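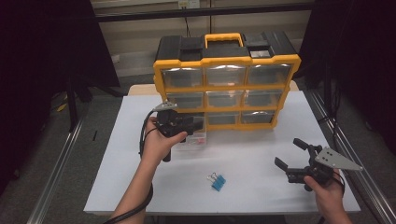 How to divide small office things in a nine-drawer organizer?
Posted by Negussie, Sunday, August 5, 2018

Hello to everybody. I bought a small parts organizer for my desk, the kind with a carrying handle on top and nine clear drawers, three rows of three. It is meant for screws, I think, but I want to use it for office supplies: binder clips, paper clips, push pins, rubber bands, erasers and some spare keys.

My problem is the dividing. I have more than nine kinds of things, and the bigger binder clips take a lot of place when the silver handles stand up. Should I give one drawer to each kind and leave the rest in a box, or mix two kinds in one drawer? I would also like to know if labels stay well on such smooth plastic. I tried paper tape on an old box and after October it was falling down by itself.

Nodgate
I have had a similar one for 2 years and I did it wrong the first time, so maybe this helps you. I sorted by size, and then I never remembered where anything was. Now I sort by what I do with the things. Everything that holds paper together goes in the top row, things for the wall in the middle, and the odd ones (keys, batteries, fuses) at the bottom.

For the binder clips, fold both handles flat against the clip before you put them in. Lay them in pairs, one turned the other way, and you will fit nearly 3 times more. If a drawer has a slot inside, you can cut a divider from a plastic folder and mix two kinds without trouble. Only don't mix push pins with something soft like rubber bands - you will find the pins with your finger.

About labels: wipe the front of the drawer with a little alcohol, let it dry, then press the label for a minute. But with clear drawers I label only the bottom row, the others I can see.

Pravville
just buy a second one

Celtden
I agree with the answer of Nodgate, but I would keep one drawer empty. There is always something new that comes on the desk and has no home. Also, before you carry it by the handle, check that the drawers don't slide out when it leans forward. Mine did this on the stairs, and I was collecting paper clips until the evening. Now I put a wide rubber band across each row when I move it.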